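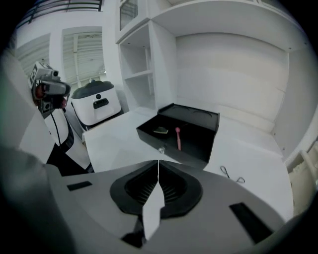 Dzintra says the lid is the whole trouble with the black box, and that if we'd taken it off weeks ago we'd have stopped arguing about where the thing lives. She wants it gone by Monday.

Laine's notes, March 19, 2021, desk by the white shelves

I half agree with her. With the lid back the box needs more room behind it than you'd guess, so it can't be pushed hard up against anything, and once it's sitting forward on the desk it's exactly where you want to put your elbows. With the lid shut it's lovely and neat and people immediately use it as a shelf. I took a mug off it this morning (mine, as it happens).

Measured it again after tea. Inside it's 138 mm front to back, same as I got last time, so Gunārs must have been measuring the outside. The shelf at Pralstead that it's meant to end up on is 300 deep, so there's heaps of room with the lid down and not nearly enough height with it up. Asked Chih-ming if the shelf can go up a notch. He'll look, but the pegs on that side are the old Plullside ones and they're fussy.

The small stuff. I'm keeping the pink stick in the box for now. It won't stay where you put it! Lay it along the front and it rolls the first time anybody leans on the desk, stand it up and it ends up leaning on whatever's closest. Baiba suggested a strip of felt along the bottom, which I like, and I've got an offcut from the Clato job that's close to the right colour (dark grey, you'd never see it in there). The flat pieces are easier. They sit wherever you drop them and the only nuisance is getting a fingernail under the edge when you want one back out. A scrap of ribbon underneath would fix that, or just tip the box, which is what I do.

Tried the knob as well. It's a bit small for my liking but it's a decent pull and I'm not changing it. If it works loose again there's a spare screw taped inside the cover of this notebook, so please stop raiding the tin.

Cable: whoever's it is, could it get coiled and put away before the weekend? I keep shifting it to make room and it keeps spreading itself out again. There's a hook on the side of the Bălan cupboard doing nothing.
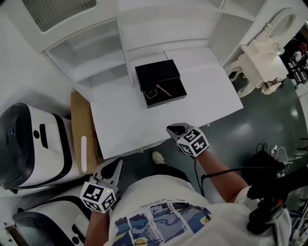
Black box on the white desk, lid open, pink stick lying on the slant.

I'd leave it roughly there, a little closer to the shelves than to the front. You can get a forearm down on the desk and still reach in over the near side without knocking anything. Gunārs would rather have it in one of the lower cubbies on the left. I think it'd vanish in there and we'd be fishing for it by feel, but I said I'd give it a week, so that's the plan after the felt goes in.

Left to do: cut felt, find ribbon, ring Chih-ming about the pegs. Label for the lid is job 881 in the book, still to be printed. Dzintra can have her say about the hinges on Monday, I've hidden the small screwdriver until then.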